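From: Elsie Treloar
To: Whitelaw Potters list
Date: 14th August
Subject: Re: Glaze on the thin side again

> I've been dipping for 40 seconds now and still getting that starved,
> toasty look on the rims. Same bucket as the rest of you, same clay,
> bisque done at the club. Is it me, or has the Erkeo white changed
> since the new batch came in? I'm tempted to just pour the lot away
> and start again from powder. Any thoughts before I do something
> daft?

Oh please don't pour it away! There is so much you can do with a bucket that's misbehaving, and I've spent the whole summer finding this out, so you've caught me at exactly the right moment (or the wrong one, if you wanted a short reply).

First thing. Forty seconds is an awfully long dip, and I don't think time is your trouble at all. A bisqued pot drinks very fast at the start and then slows right down, because the wall is filling with water and can't pull any more through. After the first few seconds you're mostly making the pot wetter. I do three seconds on a mug, sometimes four, and if the coat is too thin at three I change the bucket and leave the counting alone.

So, water. Do you weigh yours? I never used to. I went by "single cream" for years, and single cream means something different on every day of the week. Now I fill a measuring jug to the 300 ml line, having put it on the scales and zeroed it first, and I read off the weight. For the white I like 435 grams, which works out at 1.45 times the weight of the same amount of water. If you get a lower number, the bucket has too much water in it. Let it stand two nights with the lid on, then take the clear water off the top with a sponge. Keep that water in a jar! Some of the materials dissolve a little and you may want them back.

Stir right down to the bottom before you measure, too. I mean properly, with a stick and then with your arm. The white settles like concrete if it's left for a fortnight, and I'd bet a good part of what you're missing is sitting in the last inch of the bucket. Then sieve it twice. I have one of the Mirkitz sieves and push it through with an old washing-up brush. 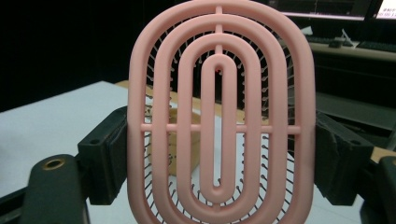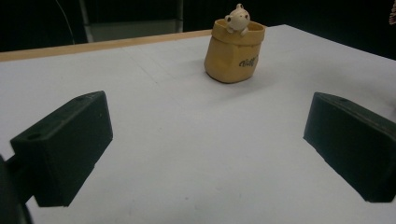
Back to your toasty rims, then, and I think shape matters here as much as thickness. Molten glaze creeps away from any sharp edge, so a rim that's been trimmed to a crisp line will always break to brown before the rest does. Soft shapes are much more forgiving. Look at the tan cup on the white table, the one like a little sack: I love that sort of slumped, baggy form, and it's the kind of thing I'd happily throw all winter. On your own pots, try going over the rim with a bit of chamois at the end, just one slow turn with hardly any pressure. It rounds the edge off and gives the glaze somewhere to sit. You can also touch up a bisqued rim with a second quick dip, upside down, a few millimetres deep, once the sheen has gone off the first coat. Do it on a spare first. If the two coats build up too much you'll get crawling, and then you'll be writing to the list about that instead.

The other thing I'd check is the bisque. Clelik is a lovely kiln but it does run hot at the top, and if your pots were on the upper shelf they may have come out harder than everyone else's. Harder bisque is tighter and drinks less. Put a drop of water on the foot of a leftover piece. If it vanishes straight away, all is well. If it sits there looking at you, there's your answer, and the cure is to warm the pots a little before dipping, or to have the glaze a touch thicker for that load only.

As for the new batch of Erkeo, I honestly can't say. Mine is from the old sack. Could you send me a cupful, dry? I'd love to fire a row of tiles with old and new side by side, one dip, two dips and three dips each, all on the middle shelf so the kiln can't confuse us. I should have room in the September firing, and I'll bring the tiles along for everyone to handle. I do think people should have a go at this. I learnt more from my first row of test tiles than from 2000 pages of glaze books, and they cost next to nothing.

Write the weights on the back in iron oxide, by the way. I used pencil the first time and it burnt off completely, so I had twelve beautiful tiles and no idea what any of them were.

Do let me know what your jug weighs. And what sort of trimming tool are you using on those rims? If it's the big loop, I've a smaller one you can borrow.

Elsie

P.S. Whoever asked me for the oatmeal recipe, it's number 2601 in the club folder, and it needs a thicker coat than the white does. It runs, so leave a good gap above the foot.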